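Review: Kusuma head-mounted recording kit
Prepared for the Rikville equipment register by Lizeth Bedoya

The Kusuma kit was assessed over four weeks in October as a means of gathering first-person examples of everyday office tasks. The recordings are intended for a learning system that will open, sort and close storage furniture. Two kits were purchased and eight staff were trained in their use.

Fitting is straightforward. The headband adjusts at the back and stayed in place when the wearer crouched, a weakness of the Cendside unit it replaces. Drawer tasks place the heaviest demand on the viewing angle, as both hands and the contents must remain in view.

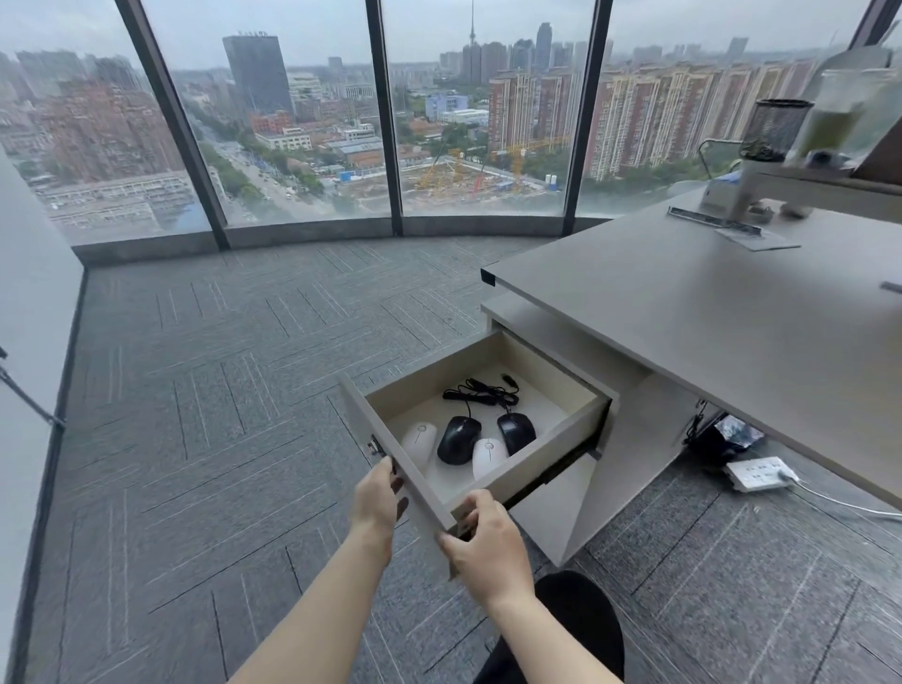

Drawer task, two-handed pull. Contents: four computer mice, two white and two black.

Colour was consistent between rooms, and bright windows did not obscure the hands. Labelling was less satisfactory. The supplied software does not allow a task name to be corrected after saving, and Jhonatan Villca's team at Mullcombe had to re-enter more than five sessions by hand.

Battery life is adequate for a morning's work. The charging cradle is poorly made — the lid on one came loose in the first week.

Rating: four out of five. Recommended for purchase, subject to a software update.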